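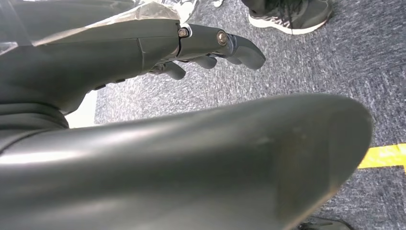

4. Equipment planning and cost

4.1 What we set out to buy

The original plan had one line for hardware: two hands, two arms, one torso. That was in the proposal and it was wrong in nearly every way that matters. Hands wear faster than arms. Covers wear faster than hands. Fasteners loosen, go missing, get swapped for whatever is in the drawer. None of that had a budget line in year one.

So we started over. Gowda and Lacerda went through the purchase records for the first project year and sorted every order into three bins – capital, wear parts, consumables. Capital was easy. The other two kept bleeding into each other. Is a fingertip shell a wear part or a consumable? We settled on a simple rule: if it has a serial number it is a wear part, if it comes in a bag it is a consumable. Not elegant but the accounting office accepted it.

Three suppliers were asked for quotes. Korau sells complete hands only, no single digits. Pliletti sells digits and palm shells separately, longer lead time. Kouris does neither but will rebuild a worn hand at a fixed price, return shipping on us. All three quoted on the same spec sheet, which Rinaldi wrote and which left out the connector type. Cost us two weeks of back and forth.

4.2 Spares

The question for planning purposes is how many spares to hold, not what one costs. A hand that is out for rebuild stops the cell. Arms can be shared between cells at a pinch, hands cannot, becuase the calibration does not carry over.

We logged 209 working sessions before the July shutdown. In that period there were 41 unplanned stops traced to the hand or wrist, counting any stop where an operator had to open the cell. Most were short. A loose fastener at a knuckle, tightened and back up before lunch. The long ones were all cable faults inside the wrist, and those are the ones that set the spare count, since a cable fault means the hand leaves the building.

With Kouris turnaround as quoted, one spare hand per two cells covers the short overlaps but not two cable faults in the same month. Two spares per two cells covers everything we saw, and doubles the money sitting on a shelf. We went with one spare plus a bag of digits from Pliletti, and accepted the risk. See 4.4 for what we would do with more money.

Raptis argued for buying a third complete unit and striping it for parts as needed. Cheaper on paper if you price the parts one by one. We did not do it – the funder treats a stripped unit as a disposed asset and the paperwork is worse than the saving.

4.3 Floor, film, tape

Small items, left out of most published cost tables we could find, and they should not be. Floor marking tape gets replaced whenever carpet tiles are lifted. Protective film is bought by the roll. Hex bolts, thread locker, wipes, labels. We put all of it under one heading and tracked it from the storeroom sign-out sheet, so the figure is only as good as the sheet.

Total on the sheet for the period: 1,848 dollars. Well under the price of a hand, but it came out of a travel line, as there was no other line to take it from. Next budget has its own.

Storage was also missed. Spare hands need a closed cabinet and a place to sit while waiting for checks. We bought one cabinet from Ollness, then found it was too shallow for a hand with the wrist section attached. Measure first.

4.4 Revised plan

For groups writing a similar budget, the order we would now follow:

Fix the number of cells first, then price hands per cell, with spares, before pricing arms.
Ask every supplier for rebuild time in writing. Delivery time for new units is a different number.
Put connectors on the spec sheet.
Keep a separate consumables line from day one, reviewed each quarter.
Hold back part of the capital money until the first set of wear data is in.

The last point met some resistance. Funders like to see capital spent early and Deligiannis had to write two justification letters to move ours. It went through the second time, after we attached the stop log. With the held-back share we would add a second spare hand and a bench fixture for checking wrist cables, in that order. The fixture was quoted by Kouris but the quote has since lapsed and needs renewing before the next purchasing round.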